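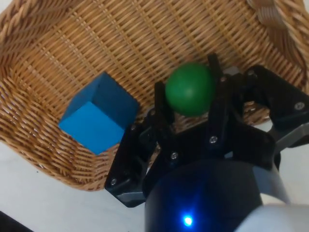
Getting a musty smell out of an old wicker basket?

Posted by porchlight_dee in Home and Cleaning, Sun 28 June

Hi everybody, I hope this is the right board. My aunt downsized in January and passed a whole stack of wicker on to me, and I love every bit of it, but it spent years in her basement in Grillalcombe and it smells like it. You know that smell, sort of wet cardboard and old potatoes. I want to use the baskets in the den for my grandson's toys and maybe one for mittens by the back door, and I can't do that if everything that goes in comes out smelling like a cellar.

So far I have vacuumed them, left them on the porch for an afternoon, and sprayed one with a fabric freshener, which I regret (now it smells like a cellar with flowers in it). I can't see any fuzzy spots or black specks, so I don't think it's living mold, but my eyes aren't what they were. One has an old shellac sort of finish and the rest feel bare to me. Can I get them wet? My sister swears you should never let water near wicker, and my neighbor says she hoses hers down every spring and they look better than mine. I'd also like to know if there's any point in painting them. Thank you in advance, and sorry for going on!

rushandreed

Your sister and your neighbor are both a little bit right, bless them. Most wicker doesn't mind getting wet for a short time. What it minds is staying wet, and being baked dry next to a heater afterward. I've been re-weaving chair seats and baskets for 30 years and we soak the new material before we work with it, so a wash won't hurt a sound basket. The exception is paper wicker, which is twisted paper and goes soft and fuzzy if you soak it. Look for a broken end somewhere underneath. If it unrolls like a candy wrapper, keep the water away and stick to a barely damp cloth.

For the rest, pick a dry day with a breeze. Vacuum again with the brush end, inside and out, and then go into the crossings with an old soft toothbrush, because that's where the dust packs down and the dust is what holds the smell. Mix equal parts white vinegar and water in a bowl, wring a rag out in it until it hardly drips, and wipe everything down, with extra care up under the rim where it's thickest. Try the shellacked one on the bottom first, as some old finishes turn cloudy. Then stand them upside down on a couple of sticks in the shade so air gets underneath, and leave them for 2 full days, bringing them in at night so the dew doesn't undo your work. The vinegar smell goes off by itself.

If there's still a whiff, put each basket in a big trash bag with an open box of baking soda, tie it up, and forget it for a week. I'd hold off on painting until the smell is gone. Paint over musty wicker and it comes back the first humid day, and then you're stuck with it.

tinroof_mando

I just use kitty litter. Clean, obviously. Pour some in, leave it overnight, shake it out. Takes forever to get the bits out of the weave though. You could also just buy new ones, they had some at Hollmann last time I was there and they weren't expensive.

Laklow_gardener

I agree with everything rushandreed said and only want to add that sunshine did more for mine than anything out of a bottle. An hour or so in the morning, turned once, and then back into the shade before it gets too hot and the strands go brittle. And please don't put them back in a basement or a closed closet afterward! I did that with my mother's sewing basket and had the whole job to do over again the next summer. Mine live on an open shelf now with a cotton dish towel in the bottom, and I wash the towel whenever I think of it.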